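Minutes, arm build group, Bikutthorpe shared workshop. Thursday, 7.30 pm. Present: Jacinto Figueroa (chair), Elvia Bañuelos (minutes), the Kohlhase brothers. Apologies from Edmont.

## 1. Minutes of the last meeting

Agreed, with one correction. The spare servo is 13 volt tolerant at the input only. The earlier wording implied the whole board.

## 2. Stirring task

JF reported on the bench layout. The spoon rests across two wooden blocks with a gap under the shaft, to the right of the mug. The arm is to pick up the spoon, put it in the mug, stir and return it to the blocks. Start and end positions are to be written into the Zisgate task file by name, with no bare joint values.

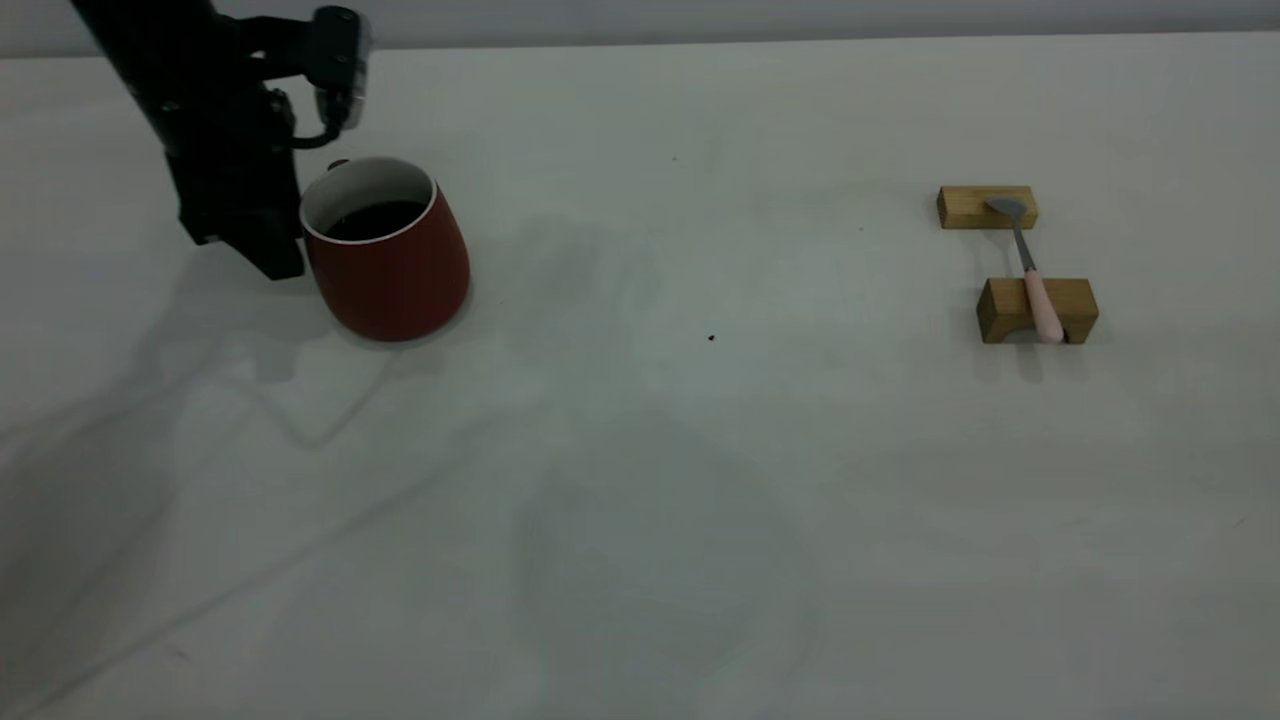
## 3. Wrist camera

EB has changed the mount to the stiffer bracket. The wrist view arrives rotated. With the arm raised it takes in the wall fan, the grey cabinet with the yellow warning label, and part of the curtain. JF wants the rotation corrected in software at the point of capture. EB prefers to leave the stored files as they come and rotate on playback. Agreed to leave the files alone.
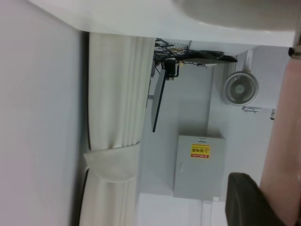 Does the mount need to come off again before the new cable is fitted?

The cable can be fitted with the mount in place, provided the lower screw is backed out 2 turns first.

Action: EB to fit the cable and add the screw note to the build sheet.

## 4. Focus at close range

Discussed at length. Once the gripper finger is near the mug the wrist picture is too soft to find the edge of the handle. The rim is easier, being white against a dark interior. JF proposed using the rim for the final approach and ignoring the handle altogether. Agreed for trial.
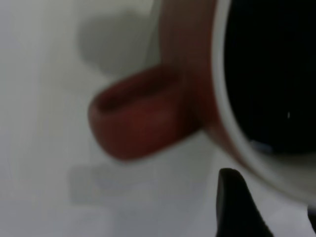 Fig. 3. Wrist view at close range, mug handle and rim.

The older Kohlhase asked whether a different lens would be simpler. EB has priced one at £39. Deferred until the rim method has been tried.

## 5. Cable routing

The fixed camera view was used for this item.
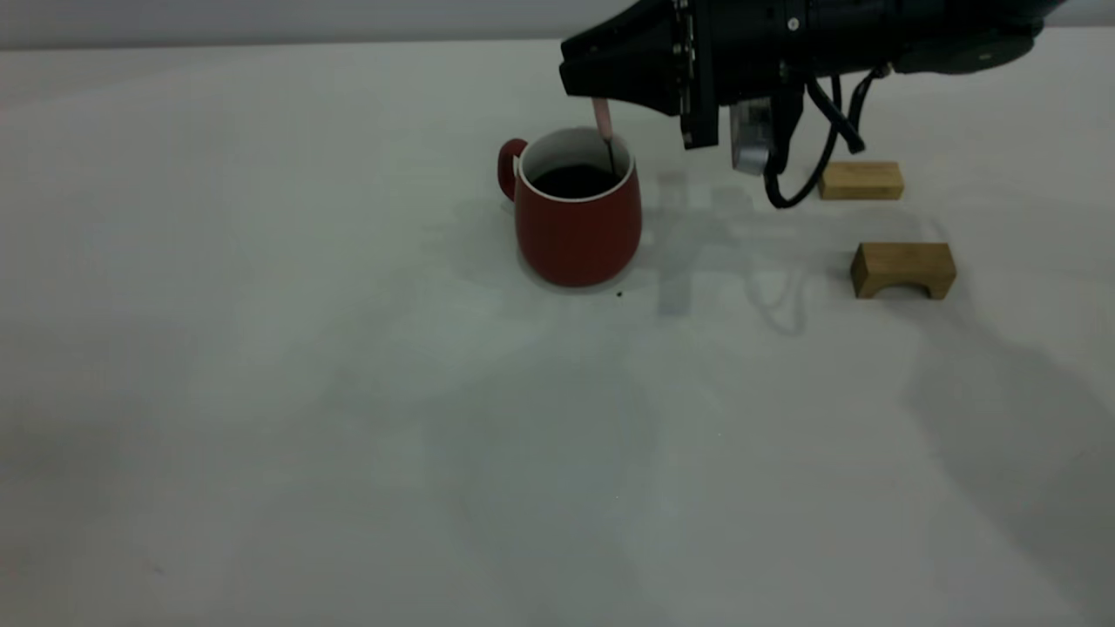
Cable routing on the last section of the arm has been open since June. JF's proposal is a clip on the underside and a sleeve from there to the elbow. At present the loop hangs to the height of the mug's rim while the stick is in the drink, and EB considered that too low for any task with a taller cup. The clip is to be printed in the softer filament. No change to connectors.

Action: JF to print 2 clips, one as a spare.

## 6. Any other business

The Zisgate licence file is to be copied to the workshop machine. Elbow bearing grease is on order.

Meeting closed 8.50 pm.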